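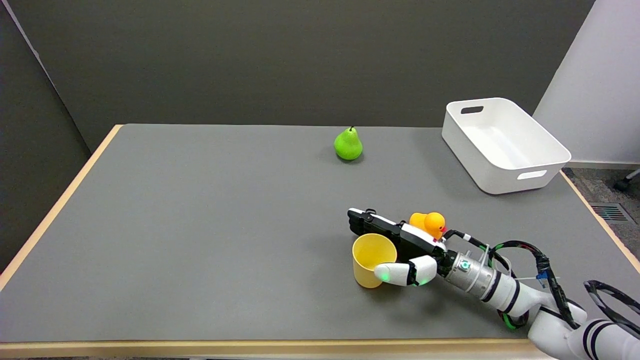
Some notes from running a "name our new mustard" poll for Plosell, the small condiment company where I am the entire social media department and also the person who orders tape. Thread.

1/ The mustard has fig in it. For most of June it was called Batch F on every label, invoice and sticky note in the building. I would like it on record that I thought Batch F was fine.

2/ Management wanted "engagement." I asked what kind and was told "the good kind."

3/ So we opened suggestions. Anyone could reply with a name, and we'd pick four for a vote. The rules fit in one post. The questions about the rules took up two days of my life.

4/ Most popular question: is it okay if my suggestion is my own name? Sure. Go ahead. We received a great many Brendas.

5/ Second most popular question: do you ship to Alaska? Unrelated to the mustard as far as I could tell. (Yes, but only the jars, and it'll cost you more than the jar.)

6/ We got more than 2,000 suggestions. A third of them were puns on "fig." I read them all in one afternoon and then couldn't say the word out loud for a while.

7/ The shortlist: Figment, Go Fig Or Go Home, Lollus, and Old Yeller. Legal (my boss's cousin) had feelings about the last one, so it became Ham's Best Friend.

8/ You may be wondering about Lollus. So were we. It came from Ilze Rimkutė, who wrote, in full: "Lollus. It sounds like a mustard." No emoji, no follow-up.

9/ I scheduled the vote in Rilix, which lets you preview a post on six kinds of phone and still won't tell you that you've typed "mustrad." It was up for 40 minutes. People were very kind, in the sense that they all let me know.

10/ Final count: 1,320 votes. Lollus got 1,022 of them. I checked for bots, mostly out of hope. They were real people with dogs and opinions about brisket.

11/ My boss had already mocked up a Figment label. It's a nice label. It lives on the inside of the supply closet door now.

12/ We asked Ilze what she'd like as a thank-you. She asked for a case of the horseradish. She hasn't tried the fig one and doesn't plan to, she doesn't care for fig.

13/ Runner-up goes to Syafiqah Simanjuntak for Go Fig Or Go Home. She campaigned harder than most people running for county office and has taken the loss well, if you skip the first three replies.

14/ Things I'd do differently: close suggestions after a day. Spell mustard. Set a character limit, as one entry was a poem, and not a short one.

15/ Also pin the rules. I pinned the poll and then spent the whole vote pasting the rules under it by hand like a medieval monk.

16/ The first 1,000 jars of Lollus are labeled and in boxes. Tian, the deli next door, took two cases and put them by the register with a handwritten sign that says LOLLIS. I've decided to let that one go.

17/ It's on the site as of 29 September 2021. Good on ham, good on a grilled cheese. Management is pleased with the engagement and would like to know if we can do this again for the relish.

18/ The relish is currently called Batch G. Please don't send me anything yet.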